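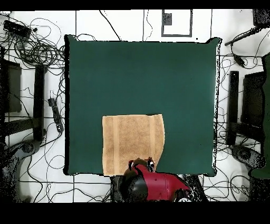

Towel work on the green cloth, one of the tasks visitors will see and try at the October open day.

Open day hosts and hands-on visitors wanted
Parkusura Robot Workshop, October open day

Parkusura is looking for two groups of people for its open day in October: paid hosts to help run the demonstrations, and members of the public who would like to sign up for a hands-on session. Both are covered on this page. Please read the part that applies to you before you write to us.

About the open day

We open the workshop to the public once a year. Doors open at 10 a.m. and close at 5 p.m. Last year we had 291 visitors and this year we have room for 300, so entry is by sign-up only. It is free.

The demonstrations are about cloth. Our team works on getting robot arms to handle towels, napkins and simple clothing. Cloth is hard for a robot. It bends, it slides, it bunches up, and it never lies the same way twice. Visitors will see an arm with a two-fingered gripper working on towels at floor level, and will be able to ask the people who run it whatever they want.

There are three stations:

The towel station is run by Edivaldo Batista. This is where the hands-on sessions take place.

The sorting station is run by Luana Macedo. The robot there is called Flondik and it moves small items of clothing from one basket to another. It is slower than the towel station and draws more questions.

The talk corner is run by Zuleica Barros. She gives a short talk at 11 a.m. and again at 2 p.m. on how we record and check our work. The second talk is the same as the first.

PART ONE: Paid hosts

We need people to work the full day, plus one training evening in the week before. You do not need to know anything about robots. Most of the job is talking to people and keeping the floor in order.

What you will do

- Check visitors in at the door and give them their session slips.
- Bring hands-on groups to the towel station and back.
- Explain the floor rules at the start of every session. We will give you the wording.
- Put the towel back on the cloth between turns when the operator asks you to. The arm will be stopped first. Do not reach in before the operator says "clear."
- Keep bags, strollers and drinks behind the line.
- Answer simple questions and pass the hard ones on to station staff.

What we ask of you

- You are 18 or older.
- You can be on your feet for most of the day, with breaks.
- You are comfortable speaking to groups of adults and children in English. Portuguese or Spanish is a plus, so please mention it.
- You can follow a safety instruction the first time it is given.
- You can come to the training evening. We can't make exceptions on this one.

Experience at a museum, a school, a store or a front desk is useful. Students are welcome to apply.

Something to know about the floor: there are a lot of cables on it around the towel station. They run to the power strips and the stands and they stay where they are during the day. Hosts need to wear flat closed shoes and watch their step. If you use a wheelchair or a walking aid, you can work at the door or at the talk corner, both of which are step-free and clear of cables.

Pay and practical matters

The day is paid at our standard event rate, which we send with the interview invitation. The training evening is paid at the same rate. Lunch is provided, and there is a vegetarian choice. We cover bus fare if you keep the ticket. Hosts wear a gray Parkusura T-shirt, which you can keep.

How to apply

Send a short email to Aparecida Macedo at the open day desk with your name, a phone number, the languages you speak and a few lines on any work you have done with the public. No formal resume is needed. Put "Host" in the subject line. We will call everyone who looks like a fit, and the calls take ten minutes or so.

PART TWO: Hands-on visitors

Each hands-on session lasts 20 minutes and takes a group of six. You will watch a towel run first. After that, each person takes a turn guiding the arm with a hand controller, with the operator next to you holding the stop button. The task is to take hold of the towel and fold one side over. Some people get it on the first try and plenty do not. Either is fine with us.

Who can take part

- Anyone 12 or older. Visitors under 16 need an adult with them for the whole session, and the adult counts as one of the six.
- No experience is needed, and left-handed visitors are welcome. The controller works with either hand.
- Long hair must be tied back and loose scarves and lanyards taken off. We have hooks for them.
- Closed shoes only at the towel station. We have had to turn people in sandals away, so please plan for this.

If you only want to watch, ask for a general entry slip. You can stay as long as you like and see all the stations, and any age can come.

About recording

The runs at the towel station are recorded, including the ones where visitors guide the arm. We keep the arm movements and the pictures from the work area. We already have more than 4000 towel runs from our own staff and would like to add runs by people who have never done it before. We do not keep your name with the run. You will be asked to sign a one-page consent form at the door, and a parent or guardian signs for anyone under 18. If you change your mind on the day, tell a host and the run is deleted. You can still take your turn with recording switched off.

How to sign up

Email the open day desk with "Hands-on" in the subject line. Tell us how many people are coming, the ages of anyone under 18, and whether you prefer morning or afternoon. We fill sessions in the order the emails come in and keep a waiting list. School groups should write to Zuleica Quintana first - we hold a few morning sessions for them and they go early.

Getting here

Parkusura is in the back building of the Brovex yard. Use the side gate, not the loading gate. There is bike parking by the door and very little room for cars. The nearest bus stop is 600 feet from the gate. Coffee and sandwiches will be on sale from the Fahmy cart in the yard until 3 p.m.

Host applications close at noon on the last day of September. Hands-on sign-up stays open until the sessions are full.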